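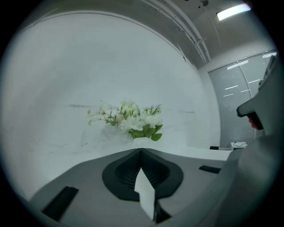 Hot lights, small room. Notes from my garage bench where I shoot product stuff on weekends. Adding to this as I go.

**Bulbs and handling**

- Cotton gloves for halogen, always. Skin oil burns a spot in the glass. If you touched it, wipe with alcohol, let it dry, then power up.
- Let the head cool before you move it. A hot filament snaps at the smallest bump.
- Write the install month on the base with a paint pen. Mine says September on nearly everything.
- 1,000 watt heads: one per household circuit. A 2,000 won't run on a normal 15 amp outlet, don't try it with an adapter.
- Retire bulbs when the glass goes dark or bulges. Dont wait for the pop.

**Cords**

Uncoil the whole extension cord. All of it. A coil under load gets hot in the middle where you can't feel it. Heavy gauge only, and check the plug end after the first ten minutes. Warm is ok, hot means swap it.

Over-under coiling when you put away. Velcro tie on the female end so it stays put.

**Gels and diffusion**

- Wood clothespins, not plastic. Plastic ones sag and then drip.
- Keep the gel off the lens, clip it to the outside of the barn doors.
- Faded in the center = toss. Color's already off even if it looks fine to you.
- Store flat in a portfolio folder, scraps in a envelope by color. Frauke Harms rolls hers in mailing tubes, fine too if you have the wall space.
- Parchment paper works as cheap diffusion on LED panels. Not on hot lights.

**Stands**

Sandbag on the tallest leg, bag hanging free of the floor. Tall leg points the same way as the light. No sandbags? Old jeans legs, double bagged play sand, zip tie both ends hard.

Squeaky knuckle: dry graphite. Oil makes it slip.

**Flicker**

60 Hz power here, so shutter at 1/60 or 1/120 for anything that bands. Cheap dimmers are the usual culprit. Run the LED at full and back it up a few feet insted.

Still to do: sort the clamp drawer, new fuse for the old dimmer, give Lieselotte her softbox back Thursday.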